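Shop > Cell Setup & Safety > Floor and Table Marking > Sarier Bench Marking Kit

Sarier Bench Marking Kit
by Pronis

If you have ever set up a small robot arm on a bench and then tried to explain to the next shift where everything is supposed to go, you already know why we put this kit together. Most shops have good habits for marking the floor (yellow lines, a gate, a sign on the gate) and hardly any for marking the table itself. The Sarier kit is our answer for the table, and we've tried to keep it cheap enough that you'll use it freely and peel it up without a second thought when the layout changes.

What's in the box

- One roll of heavy brown paper
- 3 rolls of blue painter's tape
- A pad of zone cards, 106 to the pad
- A laminated copy of our bench marking guide, written by Clementina Morais

Clementina spent many years writing work instructions before she came to us, and her guide reads the way she talks, which is to say kindly and with plenty of side notes. It runs to four pages and you can read it over a cup of coffee.

How we suggest you use it

Clear the bench and power the arm down before anyone leans over it, and lock it out if your site rules call for that. Lay the paper flat, tape the corners, and mark your zones with the long lines first. Give every zone a card and write the same name on the card that you use in the program! We've seen "bin 2" and "left tray" turn out to be one and the same spot, and it took a good part of an afternoon to sort out.

Run the first moves at your reduced speed with one person holding the stop. Check that the arm's cable has room to swing at both ends of its travel, and do it again whenever you change the gripper. If a line lifts or tears, replace that piece before the next run.

Please remember that tape on a table is a guide for people. It doesn't take the place of your risk assessment, your guarding or your stop circuit, and the guide says so on its first page.

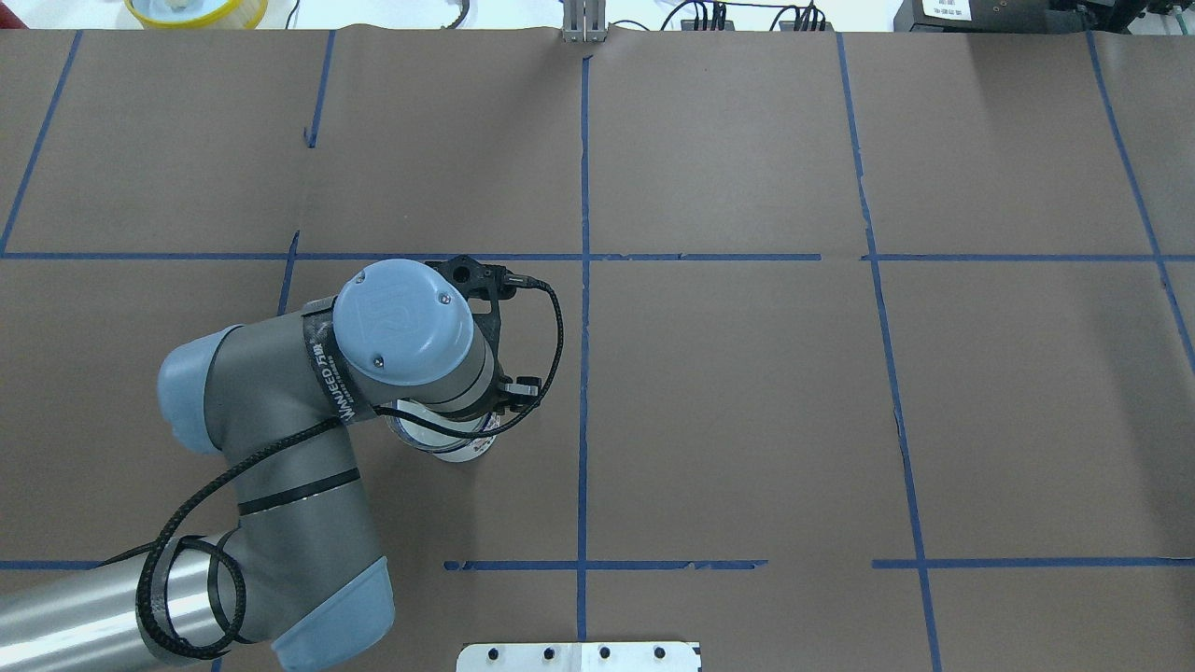 Gripper lowered over a clear cup on a taped paper work surface.

Your lines don't need to be pretty. A grid with uneven boxes will do the job nicely as long as everybody agrees on what each box is for.

Ordering

Sold singly or by the case. Refill tape and card pads are stocked separately, and orders placed before 3:00 p.m. go out the same afternoon. For site-wide orders of 400 kits or more, write to Kanyarat Duangkaew at our sales desk and she'll work out a price with you. The revised guide comes out in December, and anyone who bought a kit this year can have a copy free of charge.

Related items

Skestero Floor Tape, Yellow
Srisuk Lockout Tag Set
Zone Card Refill Pad
Reduced Speed Reminder Sign

We use cookies to remember your cart and keep the shop running. Accept | Manage settings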